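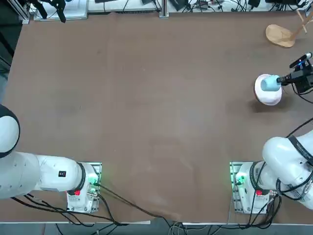 Workshop notebook, May, bench side

Morning, coffee first, then the tabletop. I've been putting off writing up the brown top for ages and now I have a stack of half-legible scraps in my apron pocket, so this is me emptying the pocket before the wash gets them.

The scuffs. They are still there in the middle, and worst toward the lower center, where everybody puts things down and drags them. They're light on the brown so you see them from across the room when the sun comes in low. I tried the Bundley paste on a patch near the back corner last week and left it for the 32 minutes I'd written on the lid from last time (no idea where I got 32, but it's my handwriting). Wiped it off, buffed, and the patch came up shinier than everything else, which I hate! The whole point of the matte finish is that you can look at a pale bowl on it without a glare spot next to it. So no more paste on the brown. I've rubbed the patch back with the gray pad, dry, very light, and it's nearly gone if you don't know where to look. Of course now I know where to look.

What did help a bit was plain warm water with a drop of dish soap, wrung-out cloth, then a dry one straight after. That takes the smudges down. It does nothing for the real scuffs, but at least you can tell which is which afterward, and there are fewer real ones than I thought.

Tableware next. The cups and the bowls are the part I like, so I've given them more of the page than they deserve.

The light blue cup is my favorite shape of the lot. Straight sides, no fuss, stacks badly, pours nicely. I've been using it as the measure for the dry pour tests because it has no lip to catch anything. Filled level with the puffed rice and tipped over the white bowl it all goes in, as long as the tip is slow and the mouth of the cup is well in over the rim. Go fast and the first bit shoots clean across the bowl and onto the table, and then you're chasing puffed rice with the side of your hand. I did two fast ones to be sure. I'm sure.

Same cup with the Unness lentils is a different animal. They run like water. Almost no warning, nothing nothing nothing and then the whole lot. Angle matters a lot more and the height matters a lot more, and with the cup too high they bounce right back out. I found one in my shoe at lunch. If anyone else does the lentils, start with the cup nearly touching the bowl and come up from there.

The bowl. It's white, but it has that faint pink in it, and I've gone back and forth on whether that's the glaze or a stain. Soaked it overnight in the sink with baking soda and it came out exactly as pink as it went in, so I'm calling it glaze. It bothers me only because the order slip from Stirnitz says white, and if we get more and they come truly white we'll have a mismatched set. Question for whoever does the next order: ask them for a bowl from the same batch, or send them one of ours to match. I'd rather have all pinkish than one pinkish. Actual favorite would be all pinkish, it looks lovely on the brown.

It also slides. Not a lot, but a knock on the rim sends it along a bit, and I suspect that's where at least some of the scuffs are coming from, since the foot of the bowl isn't glazed and feels like fine sandpaper. I ran my thumb round it and then ran it across the offcut of the same tabletop and yep, pale line. So, a job: wet-sand the foot, 2 minutes or so per bowl should do it, then check again on the offcut before it goes anywhere near the real top. Did one before lunch. Much better. Pale line gone, or at least I had to tilt the offcut to find it.

The mug tree is staying in the top right corner. I know there was a vote for putting it on the shelf by the sink. I moved it there for a day and spent the whole day walking back and forth, and then somebody's sleeve caught it on the way past. On the table it's out of the way of the middle and you can hang things straight after drying. I do want to give the wood some oil before summer, it's looking thirsty around the pegs. Food-safe only please, there's a bottle of the Yap stuff under the sink with enough left for a coat. Let it sit out overnight before anything goes back on it, and put paper down, we do not need oil on the brown on top of everything else.

Afternoon. Back to the pours with the sanded bowl. 50 grams of rice per cup this time, weighed, because "level" turned out to depend on who was doing the leveling. Slow tip, cup on its side, wait, little shake at the end. The shake is needed, there's always a bit that hangs on along the bottom side of the cup. Clean table every time apart from the one where I sneezed, which I'm not writing up as a result.

Tried putting the bowl on a damp cloth too. Doesn't slide at all, but the cloth leaves a dark patch on the top that takes ages to go, and the rice sticks to it if any misses. The thin cork rounds might be better. There should be a pack in the drawer with the string.

To do, before I forget:

Sand the feet on the rest of the bowls, offcut test each one.
Oil the mug tree, overnight.
Batch question to Stirnitz.
Find the cork rounds.
Soap and water on the top at the end of each day, dry cloth right after. No paste!
Get the lentils out of the gap behind the drawer. They're mine, I'll do it tomorrow.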